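Budgeting for a Two-Arm Tabletop Robot Cell

From the Flevwood shop wiki, equipment planning section. Main author: Kosmas Margaritis. Last edited Aug 16, 2019.

A two-arm tabletop cell is a pair of small robot arms fixed to one shared base, with a work surface between them and usually some walls around it. People buy them for handling light stuff like bottles, jars and canisters. I've planned the budget for a few of these now, and I keep getting the same questions, so I'm putting my answers on one page (and yes, I'll keep adding to it, I can't help myself).

What you're paying for

The arms eat up most of the first quote, and they're the fun part, so everybody reads that page and skims the others. Please read the others! A full order also has the grippers, the rail or frame, the table, the walls, cables, mounting brackets, power supplies and a computer to run it all. When Vrettos quoted us, the brackets and fasteners had a page to themselves with 43 lines on it. I had put them down in my own sheet as "misc."
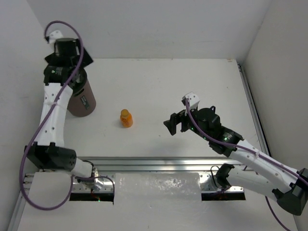 Two arms on a shared aluminum rail, with an orange bottle between them.

I like the shared rail a lot. Both arms bolt to the same piece of aluminum, so the distance between them stays put when somebody leans on the table. Aluminum extrusion is easy to order in whatever length you want, but get the length settled early. Our first drawing had the arms too far apart to hand anything across, and we paid Emix for a second cut.

Grippers

Ask whether the price includes them. I mean it, ask in writing. Dretar sells the arm and the gripper separately, and I found that out after I'd already sent my total upstairs. A plain two-jaw parallel gripper handles a surprising range of containers, and I'd start there before spending on anything fancier. Spare finger tips are cheap next to a day of waiting, so I order extras with the first batch.

Cables and ties

I used to leave these out completely. An arm that bends needs slack in its cable, and slack has to go somewhere, so you end up with big loops and a lot of zip ties. Buy longer cables than the catalog suggests, plus one spare for each arm. For our last cell I set aside $223 for cables and ties and spent every bit of it.

Walls and surface

Plain white panels are my pick. They're easy to wipe and easy to light, and if a bottle rolls off toward the back it has something to bump into. They do pick up scuffs, so if your boss likes to give tours, add a replacement panel or two. I'd also get a quote on covers for any openings near the rail, which are handy for reaching underneath but will happily swallow a dropped screw.

Test objects

Yes, you need a line for these too! Pick things close to what you'll really be handling, and get a mix: something tall with a lid, a few short bottles with caps, at least one see-through bottle, some with liquid in them and some close to empty. A full bottle and a light one can be very different jobs for the same gripper.

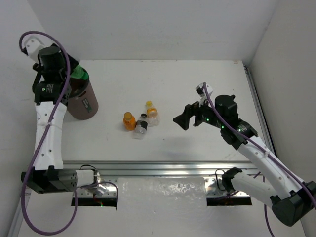

Sample numbers for the small stuff

My usual starting sheet, in dollars, leaving out the arms and the computer:

Rail, table frame and cutting: 1,000
Wall panels and work surface: 700
Cables and ties: 223
Test objects: 43

Prices move around, so get your own quotes before you copy mine.

Timing

Our budget year opens in January, and I try to have every quote in hand before then. Arms take the longest to show up. Order the rail and table first anyway, so there's somewhere to mount the arms when the boxes land.

See also

Bench lighting
Spare parts shelf
Writing a purchase request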